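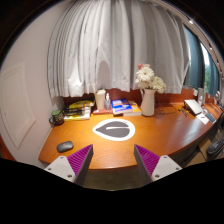 ## Desk surfaces, set 3

Photos and short notes on desks in ordinary use, collected by Fahad Magsi and Ehsan Najafi for the Pikmont home inventory. Set 3 has 317 photos. The whole inventory is at 1840, and we plan to stop at 4000.

### What's in a record

- `photo`: one desk or part of one
- `objects`: plain names, lower case, separated by semicolons
- `notes`: free text, often blank

Sample `objects` entry, for the corner desk:

 mouse; leaf-shaped mat; mug; lidded cup; spray bottle; books; white vase; flowers

### Naming rules

Use the everyday word. A mat is a `mat` whatever its shape, but add the shape if it isn't a rectangle. Books go in as `books` with no titles. Flowers get their own entry, separate from the vase. Don't guess what's inside a bottle.

### Known problems

- About 64 records still say `cup` where `mug` is meant. Ehsan is fixing these by hand.
- Glossy wood picks up window and lamp light, so `desk_color` is unreliable. Leave it blank if unsure.
- Small items at the back of a desk get missed. Check behind the books.

### Changes

June: split `stationery` into `pens` and `paper`. Old files need to be re-exported.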